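Drying out a glue stick, and other notes on paper repair

I have been rebinding a set of my grandfather's surveying notebooks since April. The work is slow and most of it consists of waiting. I keep a log of what I use and how it behaves, mainly so that I don't repeat the same mistake on the next volume. Menaka Rathnayake asked me to put the adhesive part of the log somewhere she could read it, so I have cleaned it up a little.

The notebooks are case bound, cloth over board, with a sewn text block and a paper spine lining. The paper is a thin machine-made stock with a strong grain running head to tail. Grain direction matters more than any other property in what follows. Paper takes up water from the adhesive and expands across the grain, very little along it. If the grain of a repair strip runs at right angles to the grain of the page, the two pull against each other on drying and the page cockles. I check grain by bending the sheet both ways and comparing the resistance. With very thin tissue I tear a corner instead; the straighter tear is with the grain.

Adhesives

Wheat starch paste is the default. I cook it at one part starch to five parts water by volume, let it cool, push it through a sieve twice, and thin it to the consistency of light cream for tissue or leave it thick for cloth. It is strong, it stays put, and it can be released later with moisture. It also spoils. At room temperature I get two days from a batch before it smells sour, a little more in the refrigerator, though chilled paste goes grainy and has to be sieved again.

Methylcellulose is weaker and does not spoil in any time frame I care about. I mix it with the paste when I want a longer working time, mostly for spine linings, where the lining has to be slid into position after it is down. It is also good for softening old animal glue on a spine. Brush it on thick, cover it with plastic film, leave it for twenty minutes or so, and scrape with a bone folder. The glue comes off as brown jelly.

PVA I use only on new cases, where nothing original touches it. It grabs fast and does not come apart again in any useful sense. Gholamreza Bakhtiari, who taught the evening class in Gremesholm where I learned most of this, kept the PVA on a separate shelf from everything else, and I have copied the habit.

Glue sticks

I left these out of the first version of the log and Menaka objected, reasonably, as they are what most people have in a drawer. A typical glue stick is a water-based gel: a polymer (often PVP, sometimes a modified starch), some soap to make it hold its shape, a humectant to keep it from drying in the tube, and water. The soap structure is what lets it stand up as a solid and still shear into a film when rubbed on paper. 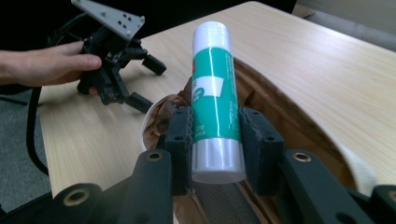

Glue stick, teal label, cap on.

The water content is low compared with paste, so a glue stick cockles thin paper much less. That is its one real advantage at the bench. I use one for mock-ups, for paper templates, and for holding a label on a storage box. I do not use one on anything original. The bond is uneven because the film is uneven, and the humectant stays in the paper after the rest has set. I have seen old school projects where the pasted pictures dropped off in one piece with a shiny residue behind them.

I ran a small test on this. I cut strips from the blank endleaves of a ruined ledger, joined them in pairs with a 10 mm overlap, and kept them under a weight overnight. One group had starch paste, one had the paste and methylcellulose mix, one had glue stick. After 44 days in a folder on the shelf I peeled them by hand. The two paste groups tore the paper before the joint let go, every time. Of the glue stick joints, 3 peeled open cleanly from one end and the others tore partway along. It is not a careful test. The pressure when rubbing on the stick was whatever my hand did, and the room was not controlled for humidity.

Storage of the stick matters too. With the cap off, the exposed face skins over in an hour on a dry day. Cut off the skin with a knife and the material under it is usable. If the whole plug has shrunk away from the tube wall, discard it. I tried reviving one with water in a sealed jar, on a suggestion from Oluwatosin Ekpo. The outside turned to slime and the core stayed hard.

Pressing

Everything gets pressed between the same stack: polyester web against the repair, then blotter, then board, then weight. I change the blotters after ten minutes, again after an hour, and then leave the stack overnight. Skipping the first change is the usual cause of cockling in my log -- five entries out of the eight where something went wrong.

For weight I use two offcuts of steel plate wrapped in bookcloth. A nipping press would be better. I looked at a secondhand one from Lockwood and decided that roughly 601 dollars, before shipping, was more than the notebooks justified.

Current state

The volume labeled Tretlow is finished and back in its box. The case is original, the spine lining is new, and the front joint is a little stiff. I put the lining on with too much paste and it shows when the cover is opened past flat.

The second volume is sewn and waiting for its case. The cloth on the back board has lifted at the fore edge, and I have not decided whether to paste it down or lift it further and fill behind it. Next entry will cover that, and the toning of the repair tissue with dilute acrylics, where I am still getting the color too warm.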